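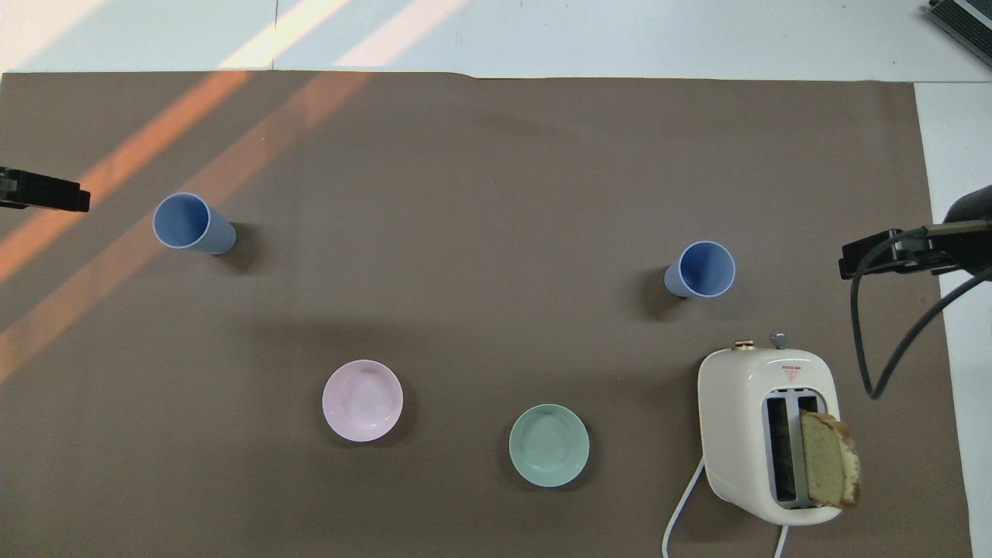

Crumbs under the toaster
Posted by Nima Mousavi, Sunday, January 18, 2026
I've moved into a small flat and breakfast gets made on a white table, as the kitchen bench is too short. Crumbs get everywhere and the last tenant left a stain I don't want to add to. I've started putting brown paper under the lot: the cream toaster, two light blue cups and two bowls. It covers most of the top, but the sun comes across it in the mornings and I wonder if the paper will fade and leave a mark on the white. Is paper all right under a toaster, or should I buy a proper mat?

Golshifteh Kazemi
Paper is fine for crumbs and useless for spills. Tea goes straight through it. I wouldn't leave it under a toaster either, even a small one. Get a silicone or cork mat, unplug the toaster when you're done, and empty the crumb tray once a week. I had a Plarnano mat for more than 2 years and it wiped clean every time. The sun won't hurt the table in a few weeks, but lift whatever you put down now and then and let the top air. 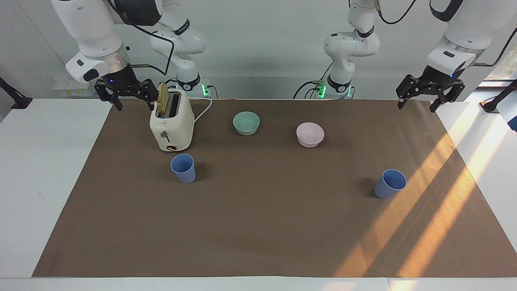
Houshang Jafarzadeh wrote that cork stains if you spill coffee on it, so he'd go for silicone. Also keep the cord at the back, away from the cups.

Syahrul Yeoh
just use a tray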